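Amrit Sawatzky
February 5, 2026

I've worn the wrong shoe size for most of my adult life. A few posts on what I learned after finally getting measured.

I always bought a 9. That was my size in high school and I never checked it again. I'm 46 now.

The fitter at Wojcik measured both feet, standing up, with my weight on each one in turn. My left foot is half a size longer than my right. Both are longer than a 9.

Feet can get longer and wider as you age. The arch drops a little and the whole foot spreads out. Mine did it slowly enough that I blamed the shoes.

Things I put down to "breaking them in": sore little toe, black toenail every August after hiking, heel rubbing through socks. The hiking boots were a Skivard pair I paid good money for and hated. I gave them to my brother and he loves them.

Length is only part of it. Width matters as much for me. I needed a wide, and plenty of stores don't keep wides on the shelf. You have to ask, or order them.
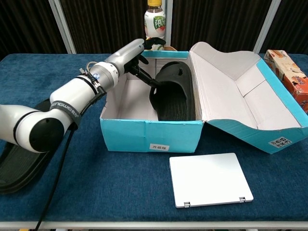
Should you buy for the bigger foot or the smaller one?

The bigger one. You can fill extra room in the other shoe with a thin insole or a thicker sock, but a shoe that's too short stays too short.

Go later in the day if you can. Feet swell a bit by evening. Shoes that fit at breakfast can pinch by dinner.

Bring the socks you plan to wear. I showed up in dress socks to try on winter boots and had to borrow a pair from the store.

Sizes don't match between brands. I'm a 10 wide in Lullard and a 10.5 regular in Enov. I now keep a note on my phone with the brand, the model and what fit.

Slippers count too. I used to grab whatever was on sale, one size down because "they stretch." My toes were hanging off the front of the last pair.

If you want to check at home: stand on a sheet of paper, heel against a wall, mark the longest toe. For some people that's the second toe. Do both feet and write the numbers down.

The whole visit took 20 minutes and the measuring was free. I bought one pair and have worn them every day for 35 days. The toe is fine.

Next up is my kid, who says his sneakers are "normal tight."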